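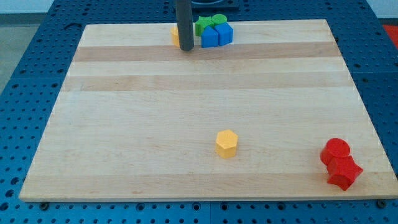

*Fig. 4 - Vallo board on the blue table, rod down near the far edge, blocks out.*

## 4. Setting up the board, the rod and the blocks

By now you should have the Mavel arm bolted down and talking to the Ko box (section 3, the long one, well done). From here it gets more fun. We're going to lay the board, fit the rod, teach the arm where the wood is and do a first gentle push.

I've set up a good few of these, both at home and in the Fliravau workshop, and I still do it in the order below. You can shuffle the steps if you like, but please don't skip the height check in 4.3. It's the one that saves your board.

**You'll want to have handy:**

- the board and its bolts
- the rod and collar, in the small cardboard tube
- the bag of blocks
- the 13 mm spanner from the lid of the box
- a sheet of ordinary printer paper
- a soft cloth

### 4.1 Laying the board

1. Clear the table and wipe it down. Bits of packing foam love to hide in the holes, and a crumb under the board will make it rock.
2. Put the board on the table with its two darker stripes towards the arm's side. If the stripes are nearer to you, it's back to front. Turn it round.
3. Slide the board until it sits square to the rows of holes. I do this by eye, looking straight down one edge, then I walk round and do the next edge.
4. Drop the two front bolts into the holes just in front of the board, one near each corner, and tighten them by hand.
5. Push the board gently back and forth. If it moves, loosen the bolts, nudge the board up snug and try again. A last quarter turn with the spanner is plenty.

**Note:** The bolts go into the table, never through the wood. If you find yourself reaching for a drill, put it down and write to us!

**Note:** Your table may be made of more than one panel, in which case there will be a seam or two. It's fine to have the board sitting over a seam so long as the panels are level. Run a fingertip across the join before you lay the board. If you can feel a step, go back to 3.2 and sort the feet out first.

### 4.2 Fitting the rod

The rod is the plain dark grey one with the slightly rounded tip. It has no moving parts, it doesn't grip anything, and it will happily outlive the rest of the kit.

1. Press the red stop button. Leave it pressed until I tell you otherwise.
2. Wipe the top end of the rod with the cloth.
3. Push it up into the collar until it clicks. It's a small click, so turn the radio down.
4. Tighten the collar ring, hand tight only.
5. Take hold of the rod near the tip and wiggle it. There should be no play. If there is, the rod hasn't gone all the way up, so undo the ring and have another go.

> **Caution:** Don't grease the rod or the collar. I know it's tempting. Grease finds its way down to the tip, from the tip to the blocks, and then you have shiny patches on the wood that won't come out.

### 4.3 Setting the height

We want the tip to travel just above the wood, low enough to push a block near its foot and high enough that it never scrapes.

1. Check that there is nothing on the board. Blocks come later.
2. Release the stop button and wait 60 seconds for the arm to settle. Ko shows a little turning wheel while this goes on, and most of the buttons are greyed out.
3. In Ko, open **Board > Height** and press **Go to first corner**. The arm moves slowly to a point over the board, well clear of the wood.
4. Lay your sheet of paper on the board under the tip.
5. Press the down arrow in single taps. Keep sliding the paper about with your other hand, holding it by the edge so your fingers are nowhere near the rod.
6. Stop when you feel the paper start to drag. Press the up arrow 2 times and then **Save corner**.
7. Do the same at the other corners as Ko asks for them.

When you've finished, Ko shows a tick, or it tells you the corners don't agree. Don't panic if they don't. Nine times out of ten the board has something under it (see the crumb, above). Lift it, wipe it and start 4.1 again. It feels like a chore, but the second time goes much quicker than the first.

> **Caution:** Never hold the down arrow to make it go faster. The arm is stronger than it looks and will press a neat round dent into the wood. I own a board with such a dent. It's my own fault and I use it as a tea tray now.

### 4.4 Putting the blocks out

Every block in the bag is a plain shape in a plain colour, and Ko knows them by both - "red star", "blue cube", "yellow hexagon" and so on. You don't have to tell it which ones you've used. It looks at the board and works it out.

Where you put them matters less than you'd think. In Fig. 4 there's a tight bunch of blocks up by the rod, the red cylinder and the red star pressed together over on the right, and the yellow hexagon out on its own with open wood all round. I like a mixed layout of this sort for a first run, as it gives the arm one easy job and several harder ones.

A few pointers:

- Stand the blocks flat on the wood. One lying on its side will roll, or sulk.
- Keep them off the very edge. The rod can't get round behind a block that has no board behind it.
- Touching is allowed. Ko will try to split a pair before it moves either block, and sometimes it takes a couple of tries.
- Don't add your own bits and pieces yet. Coins, bottle tops and chess pieces are covered in section 7.

### 4.5 Your first push

1. Stand back from the table, with the stop button within easy reach.
2. Set the speed slider to **Slow**. The top of the slider is 800, and you have no business up there today.
3. In the box at the bottom of the Ko screen, type a short request. Mine is always `push the yellow hexagon to the left`.
4. Ko draws a dotted line on the screen to show what it means to do. Have a look at it. If the line goes somewhere daft, press **Cancel** and say it another way.
5. Press **Go**.

The rod should lift, travel round to the far side of the block from where you want it to end up, come down and push. A good push is slow and a bit dull to watch. If the block turns as it slides, let the arm carry on - it will stop, look again and correct itself.

Once that works, try asking for two things at once, or for something vaguer, like `move the red star away from the red cylinder`. Nilton Cáceres, who wrote most of the Ko language side, would love to hear about requests that go wrong. There's a **Send this one** button beside each run in the history list, and he does read them.

### 4.6 If something isn't right

| What you see | What to try |
|---|---|
| Rod scrapes the wood in one place only | Redo the height for all corners (4.3) |
| Rod passes over the top of the blocks | The height is too high. Redo 4.3, and check the ring on the collar |
| Ko can't find a block that is plainly there | Pull it away from its neighbours and press **Look again** |
| Ko mixes up two colours | Close the blinds or switch off the desk lamp, then press **Look again** |
| Board creeps forward during a run | The front bolts are loose (4.1, step 4) |
| Greyed out buttons that stay grey | Stop button still pressed. We've all done it |

If you're still stuck, write to me at the support address inside the lid and put "Vallo board" in the subject. A photo of the whole table helps, along with the run file from Ko.

*Conall Foley, Fliravau. Section last changed in February: new wording in 4.3, and the table in 4.6 is longer.*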